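**Ticket: gripper lets go early when packing black boxes (Clellow cell)**
Opened: Wednesday, September 15, 2021
Priority: medium, creeping towards high
Status: open, workaround in place

Hello all, and thank you for picking this one up so quickly last time. I'm afraid it's back, or something that looks very like it, so I've put down everything I can remember in the hope that it saves you some asking.

### What happens

The arm on the Clellow cell picks up a black box from the green cloth, carries it over to the clear bin and is meant to set it down on the blue liner. Most of the time it does this beautifully. Every so often, though, the fingers open while the box is still a little way above the liner, and it drops the last bit. There's a soft thud, the box leans or topples, and the next placement either bumps into it or stops with a force warning.

The log on the Greltero controller gives the same line each time:

`W-425 release confirmed before contact`

I do find that wording a bit cheeky, as it seems perfectly content to confirm something it shouldn't have done in the first place.

We ran 1,118 cycles between the last service and this morning. I went back through the log over a cup of tea and the warning doesn't appear at all in the first 1,000. Every one of them is in the tail end, so whatever this is, it has crept in lately.

### What I've tried so far

1. Restarted the controller and homed the arm. It behaved for a short while and then did it again.

2. Checked the air and the finger pads. Nothing torn, nothing greasy, and I gave the pads a wipe with the usual cloths anyway.

3. Put the speed down to half. The drops still come, only more gently, and the warning is the same.

4. Swapped the Curo height sensor for the spare from the drawer. I had high hopes for this one! No change, sadly, so I've put the original back and the spare is in its bag again.

5. Went through the placing job slowly with the lid of the safety panel shut and my hand near the stop button, looking at the fingers over the left side of the bin, with two boxes on the liner and one more out on the cloth in front.

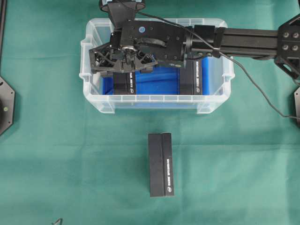
6. Measured the liner height with a steel rule at each end of the bin and in the middle. The middle reads higher than the ends, and there's a fold running along it. The taught height in the program was set in February, when we had the old thin liner, and I can't find any note of it being taught again after we changed over to the Pavlović one.

### Where I've got to

My best guess (and please do tell me if I'm barking up the wrong tree) is that the liner isn't lying flat, and the controller is taking a reading off the high part and deciding the box has landed. That would fit with the restart helping for a bit, because I smoothed the liner down by hand at the same time and only thought of it afterwards. It doesn't quite explain why the first 1,000 cycles were clean, unless the liner has slowly been working its way up.

### For now

I've taped the liner at the corners and added a short pause before release. The cell is running with somebody standing by, and I've asked the late shift not to reach into the bin to straighten a fallen box until the arm is parked and the stop is pressed. One of us did it with the arm merely paused on Monday. No harm came of it, but I'd like it logged here as a near miss all the same.

### What I need from you

- Can the contact threshold be raised without upsetting the other jobs on this controller?
- Is there a stiffer liner we could order?
- Could someone come and re-teach the placing height with me? I've done it once, with help, and I'd be happier with company.

I'm at the bench until four most days and will keep adding to this ticket as the warnings come in.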